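Pomwood Issues Revised Table-Clearing Guide for Shared Break Rooms
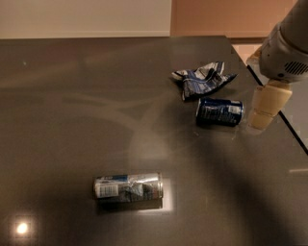
Page last modified: 2021-06-16

ERNVILLE. Pomwood, a supplier of meeting and break room furniture, has released a revised care and clearing guide for its high-gloss dark tabletops. The guide replaces the two-page leaflet packed with tables up to the end of May. It applies to all dark gloss finishes in the Feng series, including tables already installed.

The revision deals mainly with light packaging waste left after short breaks: drink cans, snack bags and wrappers. Previous instructions covered wiping only and assumed a bare surface. The new text sets out clearing and wiping as one procedure, in a fixed order.

Cans are removed first. A can lying on its side is to be lifted straight up and turned upright over a tray or bin, with the opening uppermost. It should not be rolled or pushed along the surface. Dented cans need the same handling, and particular care where the metal has creased, as a raised edge can mark the finish. Tall, slim cans are picked up at the middle and standard cans at either end.

Snack bags follow. Foil-type bags that have been crumpled or folded often hold crumbs in the creases. The guide asks that the bag be gathered from its corners and lifted closed. Shaking or flattening it on the table is to be avoided. Bags go to general waste unless the site has a separate film collection. Cans go to metal recycling, including those that are crushed.

Wiping is the last step. On a dark reflective surface, smudges and curved wipe marks show clearly under warm lighting, even where the table is otherwise clean. The guide specifies a dry microfiber pass to pick up crumbs, a damp pass in straight, overlapping strokes along the length of the table, and a dry finishing pass in the same direction. Circular wiping is no longer recommended. Cloths are to be changed after every 5 tables. Water used for the damp pass should be no warmer than 80 degrees Fahrenheit, with no wax, polish or abrasive cleaner added.

For spilled soft drinks, the guide gives a limit of 20 minutes before the residue should be treated as dried. Dried residue is covered with a damp cloth, left to soften and then wiped with the damp pass described above. Scrapers of any material are excluded, as are melamine sponges.

The procedure was tested in 18 shared rooms at the Ciltitz office park in Ernville. Cleaning staff there used the draft text during regular rounds, and their comments led to two changes: the order of the steps was moved to the front page, and the section on cloth folding was shortened.

The revised guide is supplied as a single printed sheet with each new Feng table. Existing customers can request copies from the Pomwood service desk, quoting the finish code on the label under the tabletop. Warranty terms for the series are unchanged.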